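Teardown cell good practice: what are your house rules?
Board: Robots at work > Safety and standards
11 replies, showing the first page

flarkier_fan
Afternoon all. We've been stripping old office desktops with an arm at Bakstead since April and I've been asked to write up our house rules before a second site copies us (yikes). I've got two sides of scribbles and I'd love some holes poked in them. What we do now:

Side panel off and set down before the arm gets anywhere near. Mains lead out and bagged. Nobody touches the power supply casing, ever, it comes out whole and goes in its own crate. One person per cell, and that person has the stop within reach. We always get a look down the fingers before the first move, so we know what's close to the tips. On the Dells that's mostly the bracket and the board.
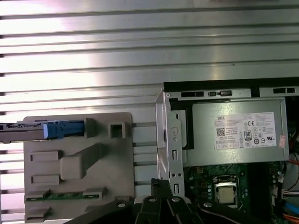

Re: Teardown cell good practice
kongpusher
Nice list. I'd put the power supply rule first and in bigger letters. We had a lad who thought bagging the lead made the whole thing harmless, and it took a proper telling off to shift him. Leave it unplugged a good while before you start, too. Ours sit overnight, which is overkill, but the shelf's there so why not.

What speed are you running? I couldn't see it anywhere in your rules.

Re: Teardown cell good practice
flarkier_fan
Slow! But you're right, "slow" isn't a rule. I'll get a figure in.

The bit I'm really stuck on is hands. My draft says no hands inside the guard line while the arm is live, full stop. Then I look at how the work gets done and people are leaning on the chassis rail all day long. I don't want to write a rule that gets broken before the kettle's boiled.
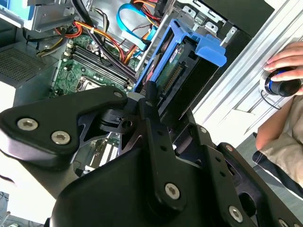 Gripper over the open case, hand on the controller knob at the right.

kongpusher
Well, there's your answer, your draft doesn't match the bench. Either the hand goes or the rule does. I'd move the hand. Fix the knob to a post an arm's length off and the problem's gone.

old_solder
Disagree with Kong on this one. I've done it both ways, and if you shove the operator back they can't see what the fingers are up to, so they start craning over, and now it's a face near the gripper and no longer a hand. I'd sooner have somebody close in, at crawl speed, with a proper hold-to-run control. Let go and it stops. Test that every morning and sign for it.

kongpusher
Hold-to-run is fine if it's wired as hold-to-run. Half the ones I've seen are just a knob somebody likes the feel of.

old_solder
Fair. So write that down as well, what the control has to do when you let go. Don't write the name of the control.

Hongmei Mao
Hello, I look after the paperwork for the Raser cells so I get to be the boring one. Please do a risk assessment for the task before you argue about where the hand goes! Stripping a case is loads of little jobs, and pulling a drive caddy is nothing like lifting a cooler. We split ours up and gave each job its own line: who's near, what can pinch, what's sharp, how it stops. Our form is number 701 and it's a page and a half, so it's hardly War and Peace.

Also add cables. Everyone forgets cables. A finger hooks a loom, the case shifts, and the person nearest grabs it without thinking. We clamp every chassis to the bench now and I wouldn't go back. Have a look at how much there is to snag round a caddy and a drive bay before you even get to the board. 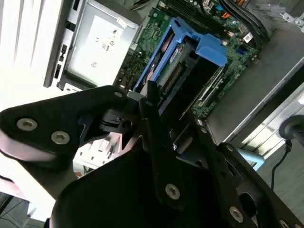 Re: Teardown cell good practice
flarkier_fan
Hongmei, that's brilliant, thank you. Clamping wasn't on my list at all and I feel a bit daft. Could you send me a blank 701?

Hands, then. I'm going with old_solder for the fiddly jobs and Kong for everything else, so close in only at crawl speed, with a control that stops when released, and hands off the chassis. I reckon I'll have a moan or two from the bench about the last part.

kongpusher
I still think you'll regret the close-in bit, but it's written down and it's testable, so I'll stop going on about it. Gloves?

old_solder
Cut-resistant, snug, no dangly cuffs. And sleeves! Roll them up or tape them. Baggy shirts near moving links give me the shivers.

Hongmei Mao
Seconded on sleeves. Blank form is in your inbox, the second page is the one people skip so check that one first.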